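To: softgoods list
Subject: Re: black drapes for a low room - fullness and hems

> We have a room with a low ceiling that we want to close off on three
> sides with black curtains for small shows. One supplier quoted us flat
> panels and another quoted 50 percent fullness, and the second quote is
> a lot higher. Is fullness worth paying for when the audience sits that
> close? Also, do we need chain in the hem if nothing ever moves?
>
> We were offered Rallex fabric and something with no name that feels
> like bedsheet. We also don't know if we should wash new panels
> before we hang them. The ceiling is a grid with tiles, if that matters.

I'll take these in a different order from the one you asked in.

The ceiling matters most. Do not hang anything from the tile grid. It is made to carry tiles and not much else. Get somebody to lift a few tiles and find what is above them, then put your track on threaded rod from the structure. If the building won't allow that, use a freestanding pipe frame with weighted bases. We did it that way in the Olach hall for two seasons. It took up more floor than I liked, and people kicked the bases.

On fullness: for a backdrop that people look straight at, I would buy flat panels for the back and pleated ones for the sides. Flat fabric shows every crease from the shipping carton, so you need to steam it after it is up. Pleats hide creases, but they eat cloth. Our side panels at Olach are 124 inches tall, and at 50 percent fullness we used 18 yards more than the flat version would have taken. That was the whole difference between the two quotes we had.
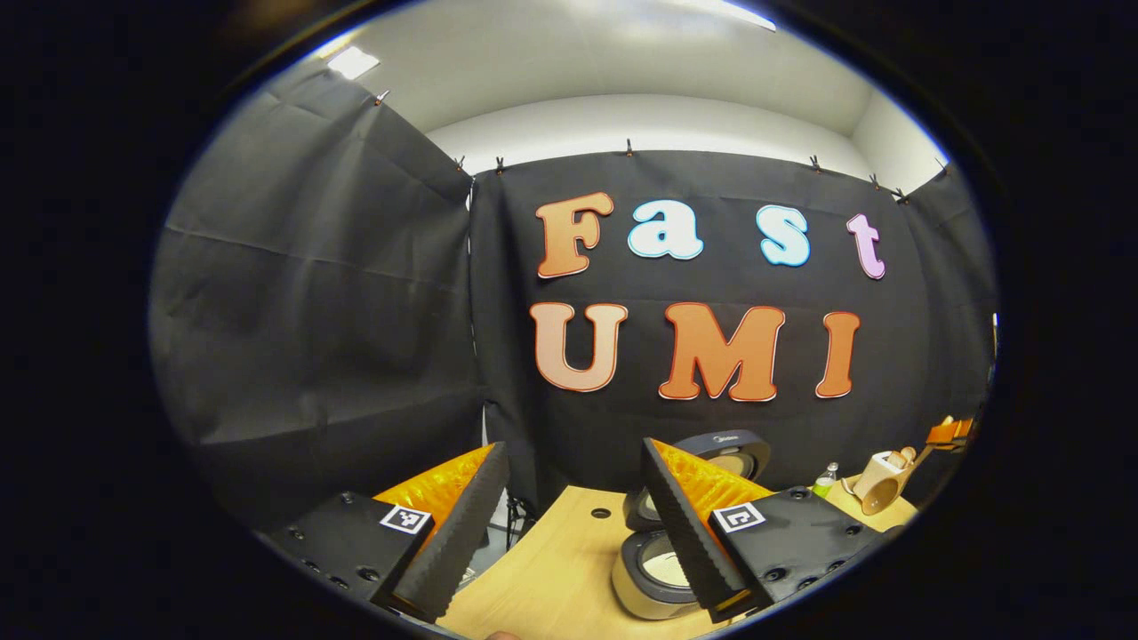
Black curtains on three sides of a light wooden tabletop.

You can get an idea of flat or nearly flat hanging from that one. There are soft creases across the left panel, and it still closes the space off well enough. How much that bothers you depends on your lighting. Light from straight ahead flattens creases out. Light raking along the cloth makes them worse, and so does any house light that stays on near the top of the drape.

On the fabric: Rallex is fine. It is heavier than it needs to be for a low room, but it doesn't shine and it takes a pleat. I would stay away from the one that feels like bedsheet. Hold it up to a window. If you can see the window bars through it, you will see your backstage work light through it too. Ask for a sample a yard square and don't settle for the little swatch, which is too small to judge how the stuff hangs.

Do not wash new panels. Most of them are treated for flame at the mill, and with many of those treatments water takes it out. Vacuum them with a brush head, and spot clean only if the label says you can. Keep the certificate that comes with the order in a folder somewhere you can find it, because the inspector will ask. Ours asked for it on a Thursday afternoon with a show that night, and it was in a box at the other end of town.
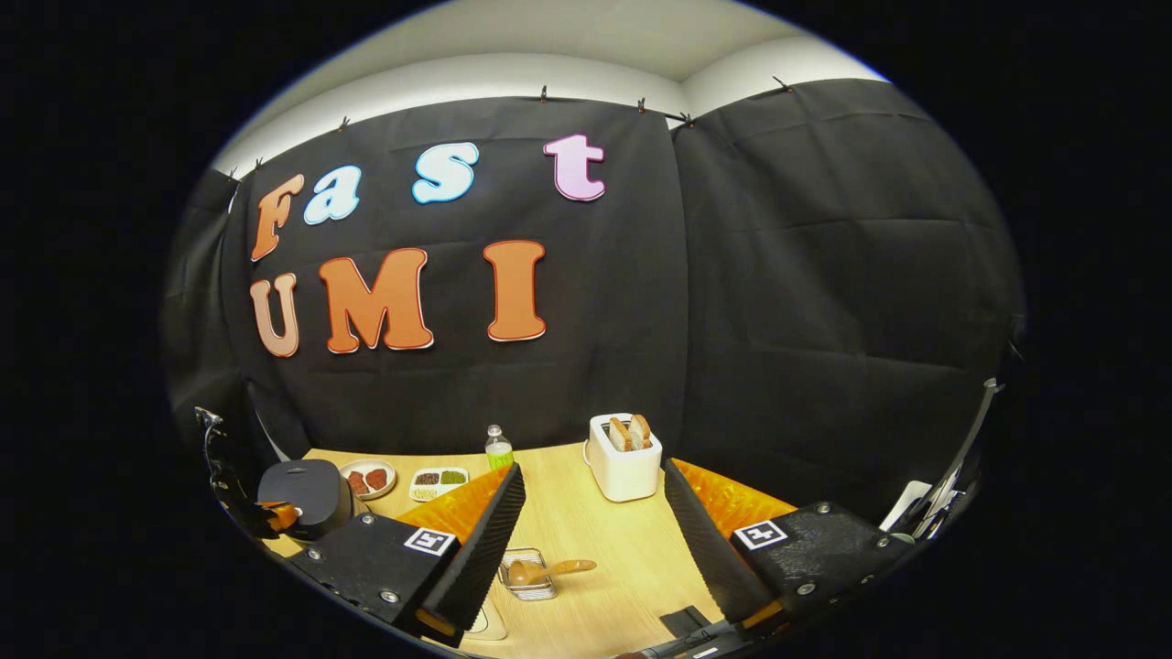
Black drapes only do half the job if whatever stands in front of them is pale. People spend their money on the cloth, then put a bare table or a light floor inside it, and the bounce goes right back up onto the fabric and shows the seams. A light wooden tabletop like the one in this second picture will do it. So will a white label left lying on it, in a small way, if a lamp catches it. If the table has to be seen, leave it as it is and aim the lamps lower. If it doesn't, throw a black cloth over it and drop the cloth to the floor in front.

Chain in the hem: yes, even if nothing moves. Air moves. Our heating comes on at the start of the second act every time, and before we had chain the back panel walked in and out. Use the light chain in a separate inner pocket, with the outer hem just off the floor. Don't let the fabric drag, or it will pick up dust and get stepped on. Pipe in the pocket also works and gives a straighter bottom edge, but then you can't fold the panel for storage until the pipe is out.

For track, we have Sugiyama on the sides and Zekard across the back. Both have been all right. The Zekard carriers are noisier, so if you plan to open a side during a show, use the other one. The Sugiyama end stops are sold separately, and I forgot to order them.

Cost, since you asked off list: we paid 800 dollars for the cloth and sewing and another 189 for track and carriers. Hanging it was our own labor. That was a few years ago, so expect more now.

If you send the width of the room and the distance from the front row to the back wall, I can work out the yardage both ways for you. Measure the height in at least three places. Old floors are not level, and ours drops enough from left to right that the first set of panels had to go back to be rehemmed.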